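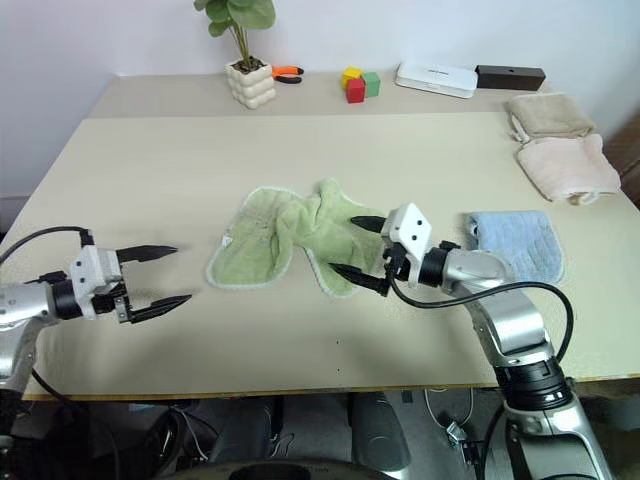

From: Hyun-seo Ji
To: Home Laundry list
Subject: Re: stiff towels after the move, hard water?

Thoa Mai wrote:

> We moved from Zellholm to Trillutport in the spring and since then every
> towel in the house has gone stiff. Same washer, same dryer, same
> detergent. The dark ones look dusty even right out of the dryer, and
> they don't soak up water the way they used to. I tried more detergent
> and then I tried fabric softener, which made them feel better for a day
> or two and then worse.
>
> The water report says 17 grains per gallon. A man from Do came out and
> quoted us $3000 for a whole-house softener, a Skuvov, installed. He said
> the towels were the proof that we needed it. Before I spend that I would
> like to know two things. Can the towels we have be saved, and is there a
> way to wash in this water without buying the softener?
>
> We are on city water, front loader, household of 3. Our last bill was
> for 3000 gallons in the month, if that matters.
>
> Thoa

Thoa,

Yes to both, with some work. I lived on water like yours for years before we put a softener in, and I washed plenty of towels in it.

Seventeen grains is very hard. Anything over ten and a half is usually called very hard, so you are well past the line. If Zellholm is on river water, as I think it is, you probably went from soft to very hard in one move and kept the same routine, and the routine no longer fits. Calcium and magnesium in the water tie up part of the detergent before it gets to the dirt. What's left doesn't rinse out cleanly, and the minerals settle in the loops along with it. Towels show it first because terry is all loops and holds so much water. Your shirts are getting the same treatment, just with less to hold on to.

The dusty look on the dark ones is most likely the same thing. Rub one between your hands over a dark counter. If you get a fine pale powder, it's mineral. If you get fuzz, that's lint and a different problem.

Stop the fabric softener first. It coats the fibers, which feels nice and keeps water out. On top of mineral residue it makes a layer that ordinary washing won't move, and that fits what you say about a good day or two and then worse. Skip dryer sheets on towels too.

To clean up the towels you have, I would do this:

1. Wash a small load of towels, nothing else with them, in hot water with no detergent. Check the care labels for the temperature. Watch through the door during the wash. If you see suds with no detergent in there, you have old detergent in the towels. Repeat until the suds are mostly gone.

2. Soak in a bathtub or a big bucket in hot water with a water conditioner in it. The phosphate kind works best if your state sells it for laundry. If not, use citric acid. Powdered citric acid from the canning shelf is fine, a couple of spoonfuls to a bucket, fully dissolved before the towels go in. Leave them a few hours. The water may come out gray or cloudy.

3. Drain, put them back in the washer, and rinse twice.

4. Wash as normal, then dry on medium.

Do not use citric acid or vinegar anywhere near chlorine bleach. It gives off chlorine gas. If you have been bleaching your whites, rinse them well before they go into an acid soak, and don't keep both in the same tub area where somebody might grab the wrong one.

People on this list will tell you to use vinegar in the rinse every time. I did that for a while. It helps some. Regular use is also hard on rubber seals, and the washer maker's manual may say not to, so look in yours before making it a habit. I keep it for the occasional load.

Bright or deep colored towels can bleed in a hot soak, so do the greens and the navies apart from the whites. I have a bath mat that is a shade nobody chose because I didn't.

As for day-to-day washing, you need more detergent than you did before, but measured. Most boxes have a line for hard water and most people never look at it. Powder generally does better than liquid in hard water because there is more room in it for builders. Read the ingredients. If sodium carbonate and zeolite or sodium citrate are near the top, good. If the product is real soap, including the homemade kind with grated bar soap, don't use it at 17 grains. You will get scum, and it will go in the towels and the washer both.

You can add a conditioner to each load as well. Washing soda is cheap and it does pull calcium out, but it drops it as a solid, and some of that solid ends up in the cloth. Sodium citrate holds the mineral in the water so it goes down the drain. I prefer it for towels for that reason. It costs more.

Other habits that helped us:

Smaller loads. Towels need to move. If the drum is packed, the rinse can't get into the middle of the pile.

An extra rinse, but only if the detergent dose was right. Extra rinsing in very hard water puts new mineral in as it takes the old detergent out, so don't run three or four of them thinking it's free.

Shake each towel before it goes in the dryer. A hard snap stands the loops up. If you line dry, shake before and after. Line-dried towels will be stiffer anyway, even in soft water, so don't judge your progress by those.

Clean the washer. Whatever is on the towels is in the machine too. Pull out the dispenser drawer and look behind it.

Now the softener. The salesman isn't wrong that it would fix the towels. It would, and you'd use less detergent, and your water heater would last longer, which I think is the better argument at your hardness. What I'd question is the price and the size. Multiply it out: 3000 gallons at 17 grains is 51,000 grains a month. That is a modest load. A mid-size unit regenerating every couple of weeks would keep up with it. Ask him what capacity he quoted, at what salt setting, and what the quote includes — plumbing, a bypass, a drain line, permit, hauling away the box. I don't know the Skuvov models and can't say whether theirs is good. Get another quote from a regular plumber on a unit you pick yourself.

Also ask whether the outside spigots and the cold kitchen tap will be left on hard water. Ours were not and we paid to have it changed.

If you do put one in, go back down on the detergent right away. In soft water the dose you are using now will be far too much, and you'll have towels full of suds and be writing to the list again. It takes several washes for the old mineral to work out, so the towels won't feel right the first week.

If I were you I would do the soak on a few of the worst towels before deciding anything. It costs a few dollars. If they come back, you know the towels themselves are sound. If they are still flat and scratchy after two rounds, the loops may just be worn down and no water will help those. We cut ours up for the garage.

One question back. Does the dryer at the new place vent through a longer duct than the old one did? Slow drying on high heat makes towels harsh too, and it would be worth ruling out. Check how long a normal load takes now compared with Zellholm.

I have the citrate amounts by load size written down somewhere from when we were doing this. I'll look for the card and post it under this subject.

Hyun-seo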